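Skirnstead Robotics Club and Evening Course
Handout 5: Wrist cameras, small parts and the battery job
Notes by Melur Yeoh, for the July intake

Welcome back! Last session was all about driving the arm through open air, and you were brilliant at it. This time we get to touch things, and I have been looking forward to it since the course began. Bring your logbook, the gripper worksheet and something warm, as the workshop heating is still moody.

The job

We are working on air-conditioner remotes. The full task is to pick up a remote, turn it over, open the back, get the old batteries out with the help of a small screwdriver and set the remote down again, buttons upwards. It sounds tiny. Try writing down every single movement your own hands make when you do it at home and you will fill a page before the cover is off!

We split it into stages and each pair takes one stage at a time:

Stage A. Approach. Stop above the object with the fingers open.
Stage B. Grasp. Close slowly, check the wrist view, then lift.
Stage C. Tool. Pick up the screwdriver by the handle and keep hold of it while the arm turns.
Stage D. Return. Put the thing down gently and open the fingers before you back away.

Reading the wrist view

The wrist camera moves with the gripper, so "up" on your screen changes every time the wrist rolls. Everybody gets lost in it the first time (I still do when I am tired). Find the fingers first, then the table, then the butterfly wall, and you will know which way you are facing. Have a go with these four views before you sit down at the controls, and sketch an arrow for the direction you would move next. 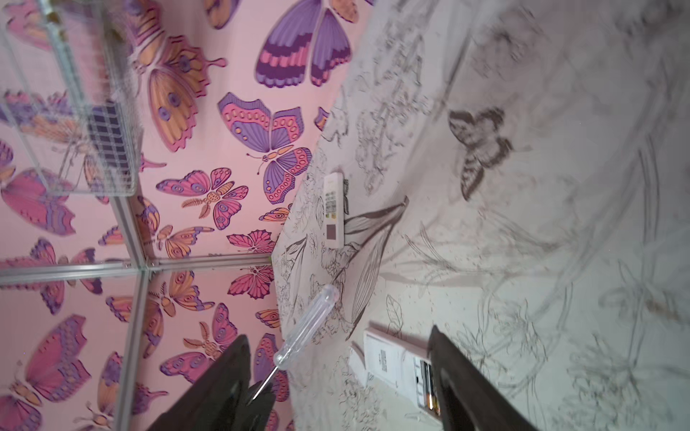
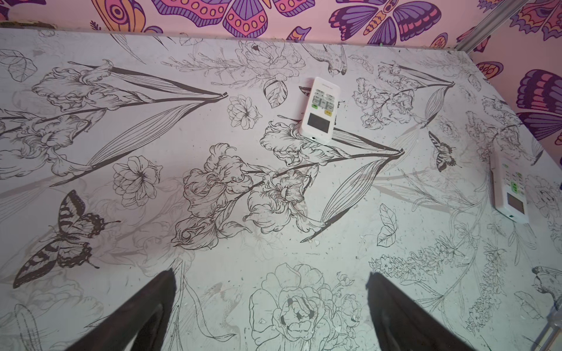
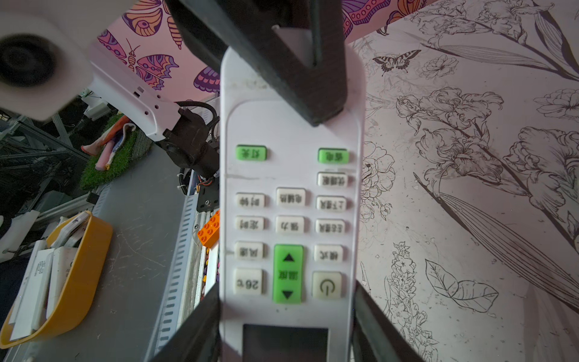
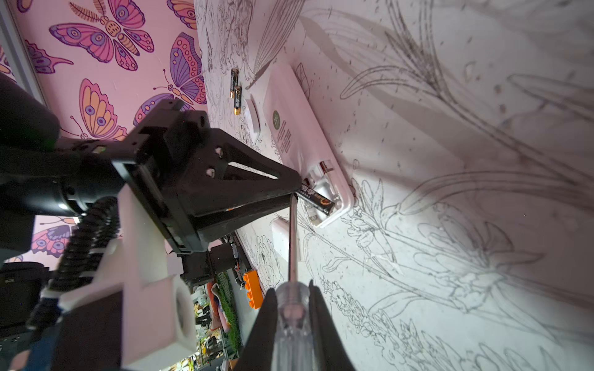

The third view has a remote between the fingers and the fourth has the screwdriver. Compare the two grips and note where the fingers meet each object.

Thodoris Kalogeropoulos thinks we should all learn the tool stage before the grasp stage. A clear handle is horrible to pick out against a drawn background, he argues, and once you can find that, a white remote feels easy. I am half persuaded. Pairs who would like to try it in his order are very welcome to, just write "C first" at the top of your log so that we can compare afterwards.

Things to watch

Patterned surfaces. The flowers and leaves printed on the table are lovely and they are also a real test. A dark line can look like the edge of an object, particularly when you are close in. Move the wrist a little to one side and look again: a solid object shifts against the print, and a drawing stays put with it.

Grip force. Start at 317 on the slider and go up in small steps. Please stay under 400 with anything plastic. The numbers are Trarnix's own scale and don't convert into newtons, so don't waste an evening on it as I did.

Button side or back? Say it out loud to your partner before you close the fingers. If the grip lands on the buttons, open, lift and come in again from the side.

Batteries. Nothing metal goes across both ends of a battery. Used ones go straight in the tub by the door.

Logging

One line per attempt: stage, pair, start position, what happened. Failed attempts go in too, and I mean all of them! The July group ended up with 1,269 lines between them, and the messy ones were by far the most fun to read through. Gwilym Prothero has the spreadsheet and will show you where to paste.

For next time

Read the section on camera placement in the Donnelly notes, pages two to nine.
Finish questions 1 to 4 on the gripper worksheet.
Pick a household object for your own task and agree it with Thaís Frota. Soft things are allowed. Eggs are not.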